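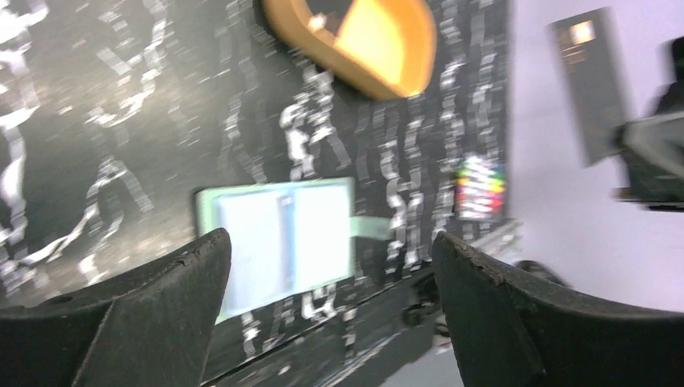 Wrist view, fingers open, background smeared

Warance Robotics Forum > Bench Practice > Two-arm cells
Thread: draft bench rules, pls pick holes before we lock them

cobberbot
Original post, 7:40 am

Righto. We're at 4,000 episodes on the two-arm bench and the rules are still a sticky note and whatever the last shift reckoned. Been asked to write it up properly. Draft below, needs to be one page or it won't get read. Wrist cam stuff first as that's where most of our arguments come from.

Blur is the big one. The one up top, you can tell there's something pale with a mint green border between the fingers and that's your lot. White marks on the dark stuff behind are all doubled up. My view is a bit of that is fine during a move. Whole episode like that, bin it. Last audit we flagged 197 for blur and couldn't agree on half of them, hence rule 2.

Flame away.

sparky_nth
Reply, 7:58 am

Binning for blur is a mistake imo. Arm moves, picture smears. If you only keep the slow pretty ones you teach it slow and pretty. Put a speed limit on the operator instead and keep everything under it.

cobberbot
Reply, 8:03 am

Speed limit's in there already. Rule 1. Read the draft mate

sparky_nth
Reply, 8:05 am

there's no draft attached

cobberbot
Reply, 8:11 am

Bugger. Pasting it now.

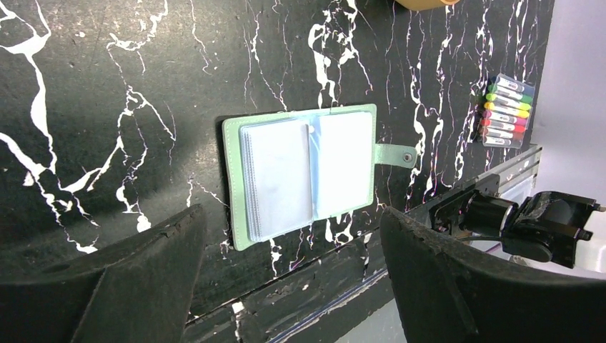 Avent Manipulation Group, Navarrete Building – Bench Practice (working draft, June)

Applies to both arms, all operators, all shifts.

1. Speed. Cap both arms at 300 mm/s over the tabletop. Slower near the rail. No exceptions for demos.

2. Blur. Any frame can be blurred. The grasp and the release can't. If you can't see the object between the fingers at both of those, mark the episode and move on. Don't delete at the bench.

3. Start state. Write down how the object starts: open or shut, strap done up or loose, which way it's facing. "Card holder on table" is not a start state. "Open, sleeves up, strap out to the right, snap undone" is.

4. Other objects. Anything in view that isn't the task goes in the log as a distractor. Packet of markers in the corner counts. Leave it where it is for the whole episode.

5. Finger pads. Look at the top edges before every shift. Rough is ok. Once a chunk is gone from the gripping face, swap both pads, never just one.
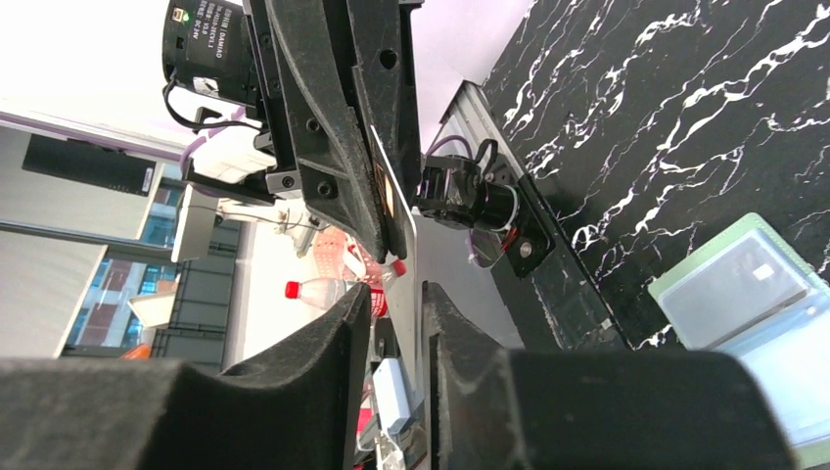

6. Second arm in view. If the other arm is holding something, log what and log which jaw. Keep its cables clear of your fingers before you start, including the loop off the motor. Anyone reaching between the arms hits the stop first. Says DC 24V on the motor label, doesn't mean it can't crush a knuckle.

7. Room. Screens, windows, carts, drink bottles, whatever the camera catches past the table. Log anything that has moved since the last block. People's faces: mark for review, every time.

8. Logging. Same words every time, from the object list. New object, add it to the list before you run it.

quollity_control
Reply, 8:34 am

Mostly good. Few things

Rule 5 disagree. "Rough is ok" acording to who? Ours went rough and the thin plastic stuff started catching. Card sleeves are the worst for it, you get the edge snagging when you wanted to lift one page. I'd have a swap interval and a look. We do up to 577 cycles a set then they go in the bin regardless.

Rule 4 good but say who checks. Nobody checks ours.

Rule 6, the crush bit belongs in safety, seperate page. Mixing data rules and safety rules gets both ignored.

cobberbot
Reply, 8:41 am

Fair on 5. Will put a cycle count in but the number will be ours, different pads.

Not splitting safety out. They're standing at the bench with one page. If the stop rule is on another page it's in a drawer.

quollity_control
Reply, 8:44 am

Then put it at number 1, above speed. Not tucked in at 6 behind which jaw

cobberbot
Reply, 8:46 am

ok yeah. moving it.

grarkberg_bench2
Reply, 9:20 am

Grarkberg site here, we run a similar layout. Question on the tabletop. Black with the white veining, do you have a rule for it or is that just the bench you've got? We went plain grey because the veins were confusing our edge finder. Mint green on black isn't too bad, but clear plastic on white veins was hopeless.

sparky_nth
Reply, 9:27 am

Leave it busy. Real tables are busy. Plain grey bench gives you a robot that works on plain grey benches

grarkberg_bench2
Reply, 9:31 am

Yeah heard that one. We'd still rather get the grasp right first and swap surfaces after. Depends what you're collecting for I spose.

cobberbot
Reply, 9:38 am

No rule on surface. Will add a line, "log the surface, don't change it mid block". Both camps can live with that?

sparky_nth
Reply, 9:40 am

can live with it

quollity_control
Reply, 9:52 am

One more. Frosted lids. With the translucent box you can just about tell there's something rectangular inside. Does the operator log what they know is in there or what the camera can see? We had two shifts doing it differently and the labels were garbage for a month.

cobberbot
Reply, 10:06 am

Camera. Then a notes field for what they know. Will go under 8.

sparky_nth
Reply, 10:09 am

Still reckon rule 2 is too harsh on the release. Half of ours are hidden behind a finger anyway, blur or no blur. You've got another camera for that

cobberbot
Reply, 10:15 am

Could be "visible in at least one camera". Let me pull a few of the flagged ones and have a squiz. Version 2 up after lunch, keep them coming.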